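3 Apr 2020

Up early. Coffee, then straight to the rule sheet, because Blažena wants a version she can hand to people without standing next to them. The sheet is for the hand gripper recordings we collect for Brumis. It had grown to 14 pages with everybody's additions and I don't believe anyone read past page three. I want it down to two.

The trouble with the old sheet is that it was written by three of us at different times and we use the same words for different things. Vitalii writes "open" for the gripper and I write "open" for the lid. In one paragraph both happen. So the first rule in the new one is about words. Fingers spread or close. Lids raise or lower. Parts of the object get a name once, at the top of the task card, and keep it. For the tea box that is lid, rail, glass, tray, divider.

Spent most of the morning on the lid section. It is the hardest part to write down even though the motion is simple enough.
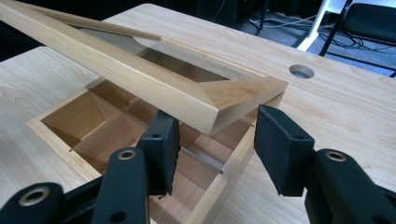 Tea box, lid raised over the compartments. Wrist view.

What I have for lids so far:

Contact goes on the wood rail, never on the glass. Pads only, no linkage against the object. If a pad slips, spread the fingers, back off, and start the approach again. Do not chase the lid. A lid gets lowered all the way and is not dropped the last inch. If it does drop, the take is kept and marked "dropped" on the log. Gaspard would like those takes thrown out. I wrote him a long answer saying that a person who knows a bad take will be deleted gets careless about marking it, and then we have bad takes with no mark. He has not replied. I think he will come around but I left the line in brackets for now.

Then there is the question of how fast. The old sheet said "natural speed," and I have watched Bořivoj and Myfanwy both follow that rule and end up nowhere near each other. Bořivoj moves like he is late for a train. Halás handles this in their own guide by giving a minimum time per step, which I tried, and it made everyone stiff and they started counting under their breath. I went with "the speed you would use if the box belonged to someone else." Myfanwy read it over the phone and said it was the first line in the sheet she would remember, so it stays.
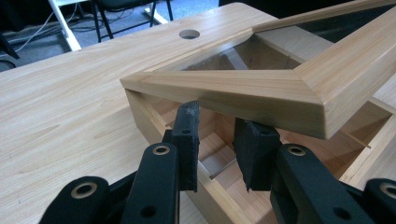 I also put in a rule on wear. Pads are looked at before each session and after it, and if the surface has changed enough to grip differently, they get swapped and the swap goes in the log with the take number. We had a stretch in October where somebody changed pads in the middle of a batch and wrote nothing, and it took Vitalii two evenings to work out why the second half looked different. There were 942 takes in that batch. Over 600 had to be relabeled by hand. I don't want to do that again and neither does he.

Lunch was soup and the end of the bread. Called Mom. She is fine and bored.

Afternoon, the two-handed section. Shorter than I expected. Both hands start clear of the object and both finish clear. One hand leads and the card says which. If the other hand is only steadying, it stays where it is until the leading hand has let go. Cables run back along the wrists, and they get checked with the arms fully stretched out, since that is when they pull. Sleeves are fine if they stay off the pads.

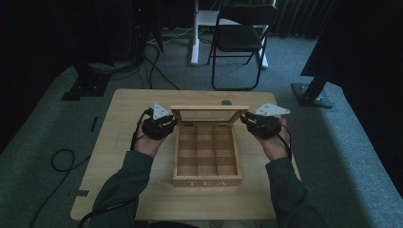
Tea box task, both hands, lid upright.

Blažena asked for a part on the room too - what may be on the floor, where stands go, how much to tidy. My first try ran to half a page and I cut it. It now says that the floor must be safe to walk on, that nothing on the table moves between takes unless the card says so, and that the background is otherwise left alone. The people at Grarkthorpe clear their rooms to bare walls every time and it costs them an hour a day. Avari, as far as I know, has no rule at all. I would like us somewhere in the middle.

Still open: who signs the log when a person works alone, and whether left-handed people get their own cards or just swap the names. Sent the draft to all four at five thirty. Two pages and four lines. Will try to lose the four lines tomorrow.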